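Home | Locations | Classes | Staff pages | Log out

We use cookies to keep you signed in. OK / Settings

Towel robots at Grernach Fitness: staff FAQ

Last updated July 3, 2018

Questions keep coming in so putting them all in one place. Short answers. Will add more as they come.

What are we getting?
2 folding machines from Stedach, both going in the back laundry at the Litum Street club. You clip a towel in at the front, it gets folded and stacked. That's the whole job. It does not wash, dry or carry anything.

Why Litum Street first?
Most towels. 600 on a busy day. Sarantis Road does 123 and can wait.

Am I losing hours?
No. Schedules stay as posted through July. After that the folding shift turns into floor time, same pay rate. If your hours look wrong on the new schedule, tell Yulan Fan before it goes live, not after.

What's floor time?
Wiping down benches, racking weights, helping members who look lost. Some of you do it already between loads.

I like folding. Can I keep doing it?
Some, yes. Hand folding stays at Sarantis Road and for anything the machine kicks out. A few people asked this, more than we expected.

What does it kick out?
Bath sheets, anything with a torn hem, anything fed in crooked. Goes in the reject bin. Empty the bin at end of shift please, it was overflowing all thru the trial.

Is it safe?
Keep hands outside the yellow guard. Red button stops it. Don't reach in for a stuck towel while its running, even if you're quick. Long hair tied back, no lanyards.

How do I fold the rejects?
Same as always. Any clear flat surface will do, a bench pad is fine. Lay it out, fold, then press down with both palms and push the wrinkles out toward the corners. Pull a twisted corner straight before the next fold.

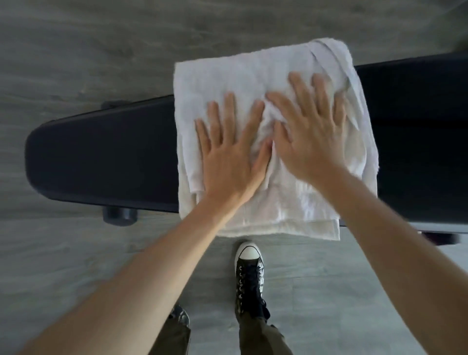

Who fixes it when it jams?
You can clear a simple jam once you've done the training. Stop it first. Anything with an error code, leave it off and call Stedach, number is on the side panel.

When's training?
2 sessions, paid, sign-up sheet by the time clock. You only need one.

Is it tracking how fast I work?
It counts towels. No names, no logins. Yulan gets a daily total and nothing else.

Something not on here?
Ask Yulan or leave a note at the front desk.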